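Notebook, Lamham workshop
2019-02-10. Finishing trials, oil and wax on pale boards
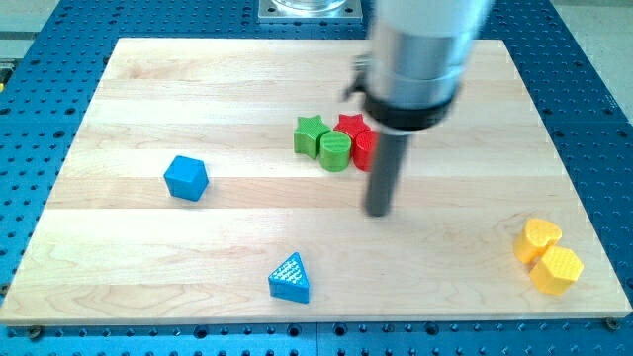

Started the morning by going back over the old July notes, which I should have done before mixing anything, because it would have saved me a good hour. In July I had written "two thin coats, leave overnight, don't fuss" and then underlined "don't fuss" twice, and of course I had forgotten all about it and was fussing by ten o'clock. So let me set it all down properly this time, for myself and for Selvaraj, who will be carrying on with the second lot while I'm over at Turnanero.

The question is still the same one: how do we get a finish on maple that keeps it pale? The customer at Caron liked the bare wood when she saw it and would very much like it to stay that way, and I don't blame her. Linseed is lovely to work with and smells like my grandfather's shed, but on the offcuts from last summer it has gone the colour of weak tea, and I can't see it getting any lighter with age. Tung is better. The hard wax from Drurnier is better again, though it costs more and the tin skins over if you so much as look away from it (please, please press the lid down all the way round, and store it upside down if you can bear to).

What I did today. Sanded everything to 180, wiped over with a barely damp cloth to raise the grain, left it to dry while I had my tea and answered the post, then went over it lightly by hand with 400. I do think the wetting is worth the bother. The pieces I skipped it on felt like a cat's tongue after the first coat, and I had to rub them down again and lost a bit of the oil doing it.

First coat went on with a lint-free rag. I left it 35 minutes before wiping off, and that was a touch too long near the heater, where it had started to drag. Sabina (me, in other words, reading this next winter and wondering), try less if the room is warm. Over by the door the same wait was just right.

End grain drinks it, as ever. I gave the ends a second wipe while the faces were still wet and they came up a shade darker in spite of that. Selvaraj's idea is to sand the ends one grit finer than the faces, so they take up less, and I'd like him to try it on three or four of the scraps before we go anywhere near the good ones. Write the grit on the back in pencil, not on masking tape! The tape fell off the whole July batch and I spent an afternoon guessing.

Still to do:
Second coat tomorrow, thinner than feels sensible.
Ring Drurnier and ask whether the small tins are still made.
Water ring test with the blue mug, left overnight on tung and on wax, same as before.
Move the drying rack away from the heater, or turn the heater down. Probably both.
Oily rags flat on the line outside, never in the bin. I know we all know.

One last thing before I forget it. Piece 29 has a little patch of swirly figure towards one end that went blotchy under the tung, and I rather like it, but it won't match the others, so I've put it on the windowsill to see what the daylight does to it. If it yellows there it will yellow anywhere. Please don't stand plants on it.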